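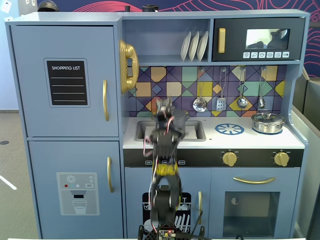

A light blue play kitchen with a two-door refrigerator, gold handles and a patterned backsplash.

Play kitchen

A play kitchen, also called a toy kitchen, is a piece of children's furniture made to look like a household kitchen at a reduced size. It usually brings together a counter, a sink, a stove and some form of storage in a single standing unit, and it is used in pretend play at home, in nurseries and in waiting areas. Larger models add a refrigerator, a microwave or a telephone.

Terminology

The term "play kitchen" is applied to units that a child stands at. Smaller sets meant for a tabletop or the floor are more often listed as toy stoves or cooking sets. Pots, dishes and pretend food are known in the trade as accessories, whether they are packed with the unit or sold apart from it.

History

Small hearths, pans and dishes were made for children long before the full-height unit appeared. Many early examples were built into dollhouses or open-fronted boxes and were handled from above. As fitted kitchens spread in the twentieth century, toy makers began to copy the continuous counter and the matched cabinet doors.

The Brumham Museum of Childhood holds 724 items related to toy cooking, of which 130 are standing units or parts of them. The oldest complete standing unit in the collection was given to the museum in 1973. It has a painted front, one working door and a removable basin. The museum's catalog sorts its units by layout, dividing them into single-wall, corner and island types.

Design and layout

Most play kitchens follow the single-wall plan, in which every part faces the same way. A common arrangement places a tall refrigerator at one end and the counter beside it, with a shelf and a microwave above the counter. The unit shown at the head of this article is laid out in this manner, with the refrigerator on the left and the microwave at the upper right.

Refrigerators may have one door or two. The outer faces are often used for printed detail, such as a panel for a shopping list or a decal of a water dispenser. In the illustrated unit the list panel is on the upper door and the dispenser on the lower, where the print includes a snowflake, a "SET" button and a glass of water.

Burners are treated in several ways. Some makers fit a raised grate, while others print the burner directly on the counter — a method that leaves a flat surface for pots. Knobs are generally placed along the front edge, within easy reach. The sink is most often a shallow basin set into the counter.

Color and finish

Bright primary colors were long usual. Later units often follow the fashions of adult kitchens, with muted or pastel fronts and metallic-colored handles. The backsplash is a frequent place for pattern, and geometric tile designs are common. Such a design may combine many colors, as in the diamonds and triangles of navy, purple, mustard yellow and teal on the unit illustrated.

Accessories

Typical accessories include pots with lids, plates, cups, and hanging utensils such as ladles and spatulas. Plates may be stored upright in a rack, and utensils are commonly hung from hooks above the counter. Metal cookware is sold alongside wooden and plastic versions. The Orkevetti trade list, a dealers' guide to toy housewares, records 647 separate accessories and groups them by use: cooking, serving, washing and storage.

Use in play

Play kitchens support role play, in which children act out cooking, serving, shopping and cleaning up. Sorting plates and matching lids to pots are also common activities. At the Gil and Kerier nursery schools, the kitchen corner is open in the morning and again after lunch, and the accessories are changed each January.

Care

Printed surfaces are normally wiped with a soft damp cloth. Abrasive pads can lift the edges of decals. Hooks, knobs and door handles should be checked for looseness from time to time, and tall units are best fastened to a wall.

See also

Dollhouse
Pretend play
Toy food
Toy telephone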